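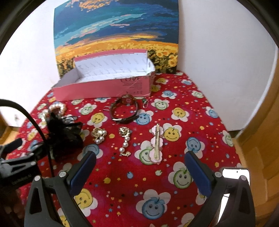 5. Laying out the small-parts table

Steps 1 to 4 got the two grippers bolted together and closing evenly. The Herkorau build notes say you can go straight to recording after that. I would not. Their claim that any household clutter will do comes from people who tested on wooden blocks.

5.1 Put down a cloth and pull it tight. A busy print is fine, and ours has smiling flowers all over it. Salazar, who wrote the original notes, wants plain gray. I have yet to see numbers that back this up.

5.2 Set an open box at the far end of the table. Cardboard will do, torn corner or not.

5.3 Put out the jewelry and hair things with space between them. Stand the watch on its side with the strap buckled into a loop. Lay one of the pearl earrings out at full length and leave its mate bunched up, so you get both shapes.

5.4 Keep beads and anything feathery off to the left. Expect strands to snag in the linkage.

Note: Leidy Palomino gets the hairpin on 2 tries out of 5 with the stock pads. The guide says "reliable on thin wire." Make up your own mind.

5.5 Open the fingers wide before you come in over the cloth. Check that both pivot pins on each side sit flush.

5.6 Route the cable so it has slack through the whole reach. If it drags across the cloth, stop and start the run over.

Caution: Do not squeeze earring hooks to test grip force. They bend, and a bent hook spoils every later run.

5.7 Do 18 practice picks into the box before you keep any. Socorro Carhuamaca thinks this is too many. Her first batch at the Grurbridge workshop had to be redone in January, so I am leaving the number alone.

5.8 Write down each drop as a drop. The Selunach log sheet has a column for "partial success," and I would cross it out.

If the fingers close unevenly at this point, go back to step 2.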